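Blocks and Tape: Notes for the Toy Library

The block shelf got a good going-over in September, and most of the sets are ready to borrow again. Myrtle Schumacher and Gus Esposito sorted 694 pieces into cloth bags and sent 19 of them home with Gus for sanding. Those are back now, except for two that split.

The bag most people ask for is the small one with the plain painted cubes. It goes out with a roll of black tape and a card of table games. The first game on the card is the easiest. Tape a square on the table, put a cube somewhere outside it, and take turns setting cubes down inside the lines. Younger children are happy just to move them in and out. Older ones like to call a color first.

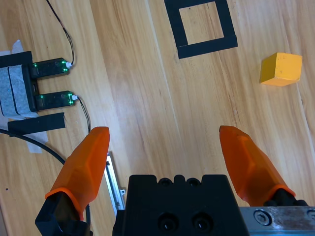
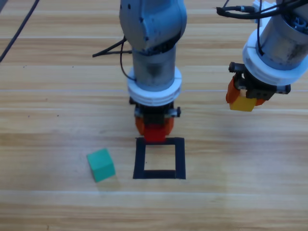 Cubes and a taped square on a light wooden table.

A few notes on the tape, because we get calls. Press it down with the side of your thumb and overlap the corners a little. On bare or oiled wood, pull it up the same evening, slowly and at a low angle. Alaric Haddad left his down for a week and had to take the sticky edge off with cooking oil and a rag. Please don't use the tape on painted tables at all.

The paint on the cubes wears at the edges, and that is fine. We don't repaint for worn corners. If you find a splinter or a chip with a sharp edge, put the cube in the envelope inside the bag and write the bag number on the front. Wipe the rest with a damp cloth and let them dry before you close the bag. Last winter one bag came back wet and the whole set had to be aired on the radiator.

Loans are for 30 days. There are 138 families on the list this year, so please bring things back on time or call Bernadette Park to extend. The last pickup before the break is 14th December at the Barnberg room, side entrance. Gebremedhin Assefa will have the key and can also take returns for the puzzle shelf. We are still missing the lid to the large domino box.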